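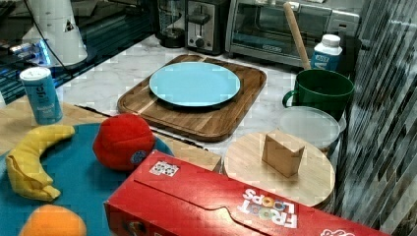 The Breakfast Counter, mid-morning, plush fruit included.

The Breakfast Counter: your questions, answered with varying degrees of patience

The Breakfast Counter is a play kitchen corner you can book by the session at Bodoneck, upstairs from the shoe repairs. These are the things people ask us most, in the order they tend to ask them.

Is the food real?
No. The apple is plush. The banana is plush. The bread is toy bread and has the calorific value of a coaster. We mention this because 29 grown adults have written to ask, and one of them sounded hungry.

Is the crockery real, then?
The light blue plate is a proper plate and the green mug is a proper mug. Children know the difference between a thing and a pretend thing, and they behave better around the thing. If a plate breaks, tell us and we'll fetch another. Please don't hide it in the bread box. We do look in the bread box.

Why is the rolling pin in the mug?
Everyone wants to know this. It's where it ends up. We had a lovely drawer for it once.

Can we move things about?
Please do. The cutting board, the plate and the round wooden board are there to be shifted, stacked and argued over. The toaster oven stays where it is, being heavy.

Does the toaster work?
Neither toaster is plugged in during sessions. Toy bread goes in the slot, you say "ding" in a loud clear voice, toy bread comes out. Some families like to do the burning smell as well (by acting, please).
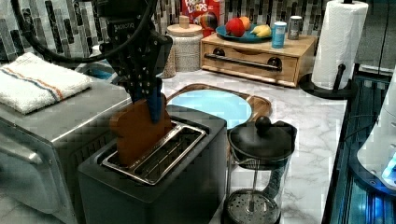 What happens to the cereal?
The Froot Loops box lives at the back against the wall and is for show. So are the cans by the fruit bowl. Every August somebody opens something to check, and every September we're sweeping it up.

Is the French press safe for little ones?
It's glass, so it belongs to the over-sixes and to any parent who needs to hold something that reminds them of coffee. The under-sixes get the fruit.

How long is a session, and what does it cost?
You get 55 minutes. The last few of those are for tidying, and yes, that means you as well. Prices are on the Drollulero bookings page. Children under 3 come in free with anyone who's paying.

What does tidy mean to you?
Plate back on the board. Fruit on the teal tray or in the blue bowl, we're not fussy which. Tea towel folded. The little wooden block can stay on the round board, where it will be a cake, a phone or a slice of cheese for whoever comes next.
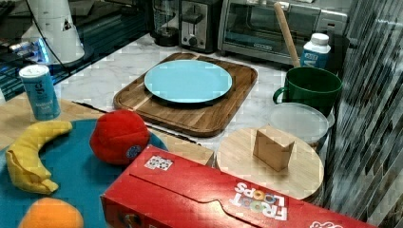

Written by Issa, Breakfast Counter desk

I've now been served 1,417 breakfasts at this counter. I keep a tally in the back of the bookings diary. Most have been banana on a blue plate, and I'm told the banana is very fresh. If your question isn't answered here, ring the bell at the desk, or ask whoever is holding the apple.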